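Do Drawer Organizers and Fitted Cases Save You Any Time?

16 comments 7 shares

I've read the claim that a tidy workshop gives you back an hour a week. Whoever timed that has never looked for a 10 mm socket in my garage. Most storage advice is written by people selling storage, so take the Hollmann catalog with a grain of salt, and me too.
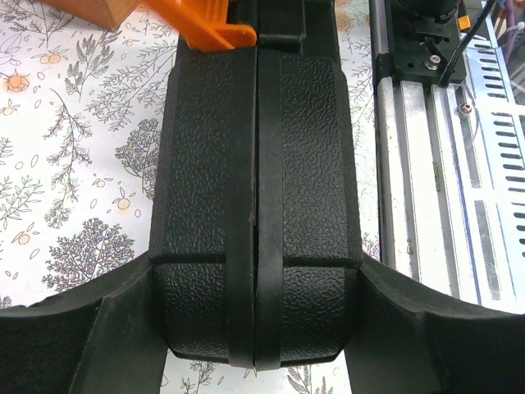

Grip is the other thing they oversell. "Soft touch" handles go sticky after a few summers, and no amount of baby powder fixes them for long. Wipe them with rubbing alcohol and see if you can live with what's left. I'd sooner have a plain pebbled texture, like the black surface in the photo, than another layer of rubbery coating. Just know that texture holds grease, so keep an old toothbrush by the sink.

As for fitted cases, I bought a Lekwood set years ago and still use it, with complaints. The pockets only fit what came in them. Replace one screwdriver with a Wokora and the lid won't shut.

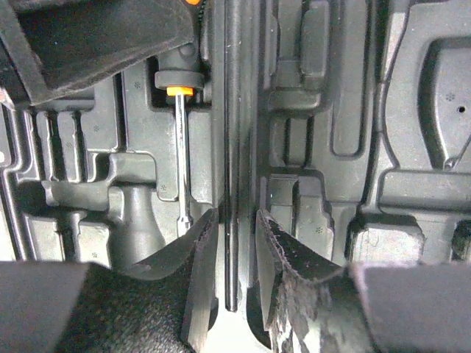
Dust settles in every channel too. A dry paintbrush gets it out faster than a vacuum. Skip the silicone spray Seltlow recommends for the plastic. I tried it, and it made the dust stick.

If a tool has no slot, hang it on a nail.

Share 700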